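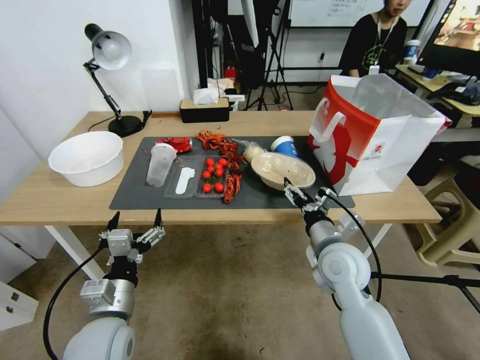

Clearing a table mat is the household task of taking food remains, used dishes and packaging from a table where a mat is laid, and bringing each thing to its proper place. It is done mostly after a small meal or snack at a desk or shared worktable. In Veddale the task is also known as "mushi", a word that local people use both for the leftovers and for the work of removing them.

Typical contents

What remains on the mat can be divided in two groups. The first is food: fruit which is still good, a bun in its plastic bag, shells, stems and peel. The second is packaging and tableware, such as cups, clear trays with compartments, spoons, bowls and crumpled wrappers. Things that belong to the table itself, for example a lamp or a box of tissues, normally stay outside the mat and are not moved.

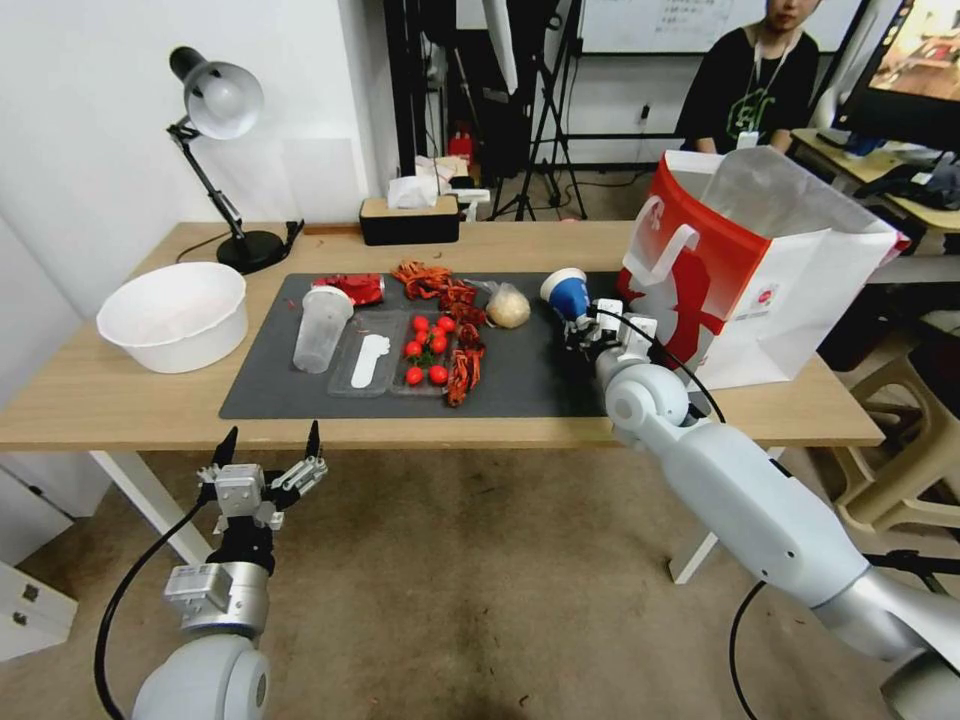 Alžběta Bednárik has objected that the two groups are too simple, and that a half-eaten portion in a tray belongs to both until somebody decides whether it will be eaten. She therefore puts such trays aside first and comes back to them at the end.

Order of work

Most descriptions begin with the cups. A cup is emptied, if there is still drink in it, and stacked or thrown away. After this come the light things - wrappers and thin bags - and then the trays. Cherry tomatoes and other whole fruit are moved to a clean bowl. Small, dry pieces are left until last, when the mat can be lifted by its edges and shaken over a bin.
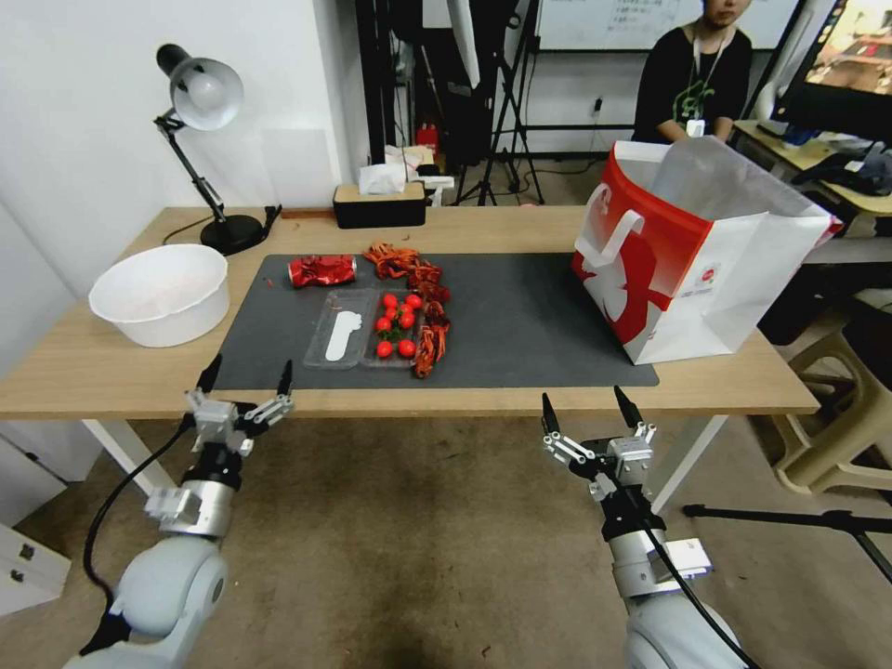
Bag and basin

A paper shopping bag with a wide opening is often placed at one end of the table for dry packaging. Wet remains weaken the paper and should go elsewhere. A wide plastic bowl or basin at the other end is useful for dishes that will be washed. Rostislav Kratochvíl recommends to keep the bag partly over the mat, so that crumbs do not fall between them, but in narrow rooms it is more usual to stand it on the floor. 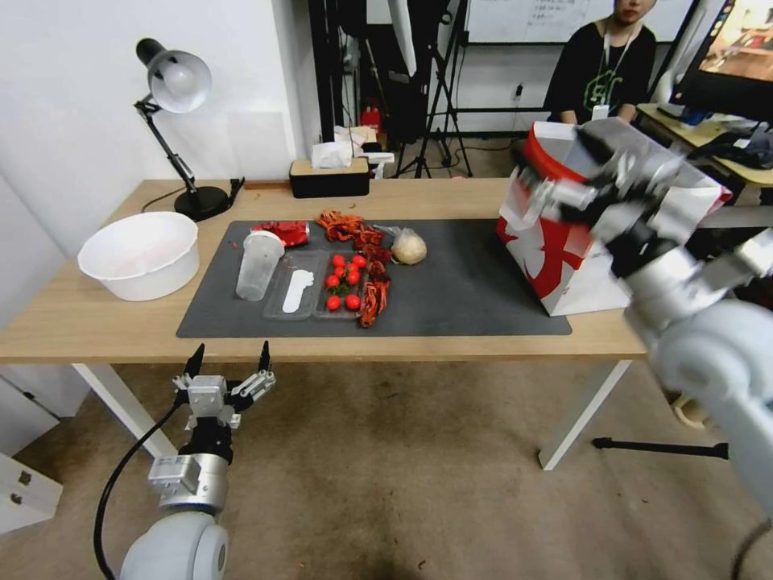 Table with a gray mat, a white bowl at the left end and a paper bag at the right.

Care of the mat

The empty mat is wiped with a damp cloth, from the back edge to the front. Grease needs a little dish soap. Felt mats must be brushed first, and they should dry flat before the next meal.

See also: Dishwashing; Place mat; Food waste

Contact | © Drerkuvell Household Encyclopedia | Back to top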